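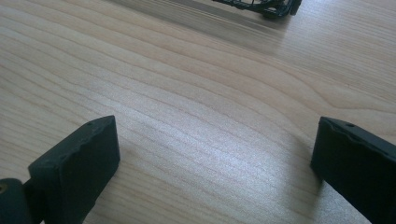
A tabletop, pale timber with a long wavy grain.

Home | Opportunities | Studio | Contact

Posted in: Casual and part-time, Woodwork and furniture

Table finisher (casual, could grow to part-time) — Roston Tables

We're looking for someone who loves the surface of a table as much as we do. If you run your hand over the top in a café before you've looked at the menu, please keep reading!

Roston is a small workshop that makes and restores dining tables, desks and kitchen benches. Most of what comes through the door is timber in the lighter colours, the honey and beige end of things, and our customers come to us for tops that are smooth, with a bit of shine, where you can still follow the grain from one side to the other. There's a lot of sanding in that. There's also a lot of standing at the window with your head on one side, looking along a top to see where the light goes, and if that sounds like a good morning to you then we'd get along very well.

The work

You'd be with us three days a week to begin with, 8 hours a day with a proper lunch. The bulk of it is hand and machine sanding, wiping down, putting on finish and cutting back between coats. You'd also help carry tables in and out (always two people to a top), label the legs and fixings so they go back on the right table, and wrap finished pieces for delivery. On restoration jobs you'll be taking off old polish, tea rings, candle wax, texta and once in a while a whole school project's worth of craft glue.

We have four benches in the main room and a separate finishing room with its own extraction. The Colombo range is our regular line and takes up most of the week. The Fisia desks are newer and come through in small batches — they have a rounded front edge that has to be done by hand, and it's lovely work once you've got the feel of it.

Who we'd like to hear from

You don't need a trade certificate. We've had great people come from boat repairs, picture framing, floor sanding and one from cake decorating, who had the steadiest hands in the building. What we do need is patience, a good eye for scratches and swirl marks, and someone who will say so when a coat has gone wrong. You should be comfortable on your feet and able to wear a respirator for part of the day. Some experience with a random orbital sander would be handy, but we'll happily teach you.

What you'll get

Pay is at the casual rate, and we'll talk figures at your first visit. Masks, gloves, aprons and ear protection are all supplied. After your first three months you're welcome to use the workshop after hours for your own projects, and offcuts are free to take home (the pile is generous, bring a bag). We're in the old Edix building, with bike racks out the front and a bus stop across the road.

How to apply

Send us a short note, a page at most, telling us about something you've sanded, painted, oiled or fixed. Photos are great, phone ones are fine. Please include the best number to reach you on and any days you can't work. We'll ask a few people in for a paid trial day, working on a real top alongside one of us.

Applications close 15/03/2025. If you can't start straight away, write anyway — we expect to take on a second person in August.

This site uses cookies to remember your preferences. Accept | Manage settings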